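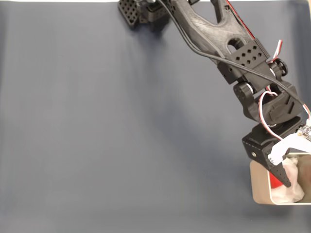 Do I need to know how to code to join the robot arm team?
Only two people on the team need to, and we've got one already. The rest of the work is printing parts, wiring, driving the arm by hand, keeping the log and fixing what breaks.

CALL FOR MEMBERS: Stoncombe Robot Arm Club, team Lollix

Posted Monday, December 3, 2018

We need people. Quickly please. Team Lollix is entering the Drevum Small Arms Challenge (arms as in robot arms, the organisers have heard the joke) and we're short. Started in October with a full bench, then exams, part time jobs, one person moved away. Open to anyone 13 or over, school or college or neither. Under 16s need a parent's signature on the form.

What the challenge is
One desktop arm, printed parts, hobby servos. It has to take small things out of a container and put them down somewhere else without crushing or dropping them. Soft stuff in the container too, paper and tissue and so on, which is where most arms get in a mess. Each team hands in recorded practice runs as well as doing the live round. 4000 runs in total by the closing date. We are nowhere near.

What we're after

Drivers. You move the arm through the pick, over and over, while it records. Dull for the first hour, then you get good at it. Need patience and a steady hand. Gamers welcome, left handers welcome.

Someone for wiring. Servo leads work loose or get twisted round the joints and we lose half an evening finding which one. If you can crimp a connector properly we want you. If you can't we'll show you.

Printing and fitting. Jaws mostly. We keep changing the shape of the tips. You'll need to be OK with sanding, small screws and a printer that sulks.

One more coder. Python, any level past the very start. You'd be working on the training side with our other coder.

Log keeper. Writes down what went in the container, which jaw was fitted, what went wrong. Neat handwriting or fast typing, we don't mind wich.

When and where
Tuesday evenings, half six till nine, in the Higuchi Room, upstairs at Stoncombe Library. Side door after seven, ring the bell and wait, it's a long staircase. Extra sessions in the two weeks before the live round. You dont have to make every one but tell us if you're not coming.

What it costs
£2 a session, covers filament and biscuits. Free if that's a problem, just say so on the form, no questions. Tools are here. Bring a laptop if you have one. Hair tied back, no dangly sleeves near the arm.

What you get
Time on a real arm, a go at the live round if you want it, your name on the entry. Top team gets £100 in parts vouchers. Not paid, sorry.

How to join
Form at the library front desk, or turn up on a Tuesday and fill one in there. Put down which job you fancy, second choice too. No CV, no interview. Come and have a go before you decide.

Places go to whoever comes first, except the coder one, we'll have a chat about that.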